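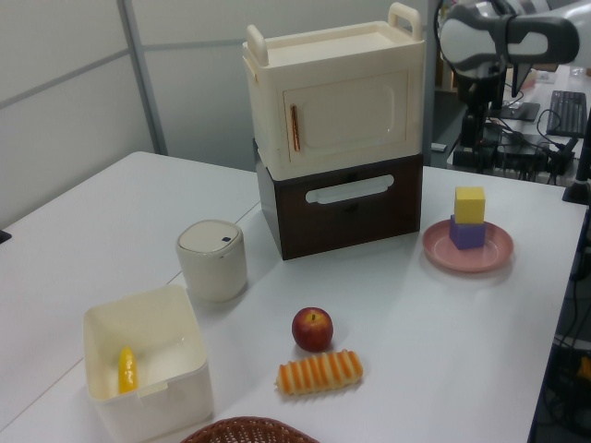
Setting Up Your Ploteline Dock

Now for the fun part! Once the dock is talking to your laptop, one cable takes care of your screens, your network and your charging, and you can get up and walk to a meeting without unplugging half your desk.

Before you start: install the Vatau utility on the laptop. You need version 5 or later. Older versions will find the dock but won't save your screen layout.

1. Plug the power adapter into the back of the dock and then into the wall. The light on the front turns amber.

2. Connect your monitors. The dock runs up to 2 of them. Use port A for the one you look at most -- it wakes first.

3. Plug the short cable into the laptop. Wait for the light to turn white, which can take a minute the very first time.

CAUTION: Do not unplug the cable while the light is blinking. The dock is updating itself, and an interrupted update means a trip back to the service desk.

4. Open Vatau and choose Add Dock. Type the serial number from the underside of the dock.

5. Drag the screens on the display page until they match your desk, then click Keep Layout. It's a lovely little feature, and it remembers a separate layout for every dock you use (great if you split your week with the Clernton office).

6. Under Power, set the charge limit to 80 percent if the laptop stays docked most of the day. Leave it at full if you travel.

Note: Lim laptops need one more step. Restart, open the firmware menu, and switch Dock Boot to On. Without it the keyboard won't respond until after you sign in.

If the light stays amber, try the other port on the laptop first. Still amber? Send the serial number and your desk location to Man-lok Mak in desktop support.

Next section: Moving files from your old laptop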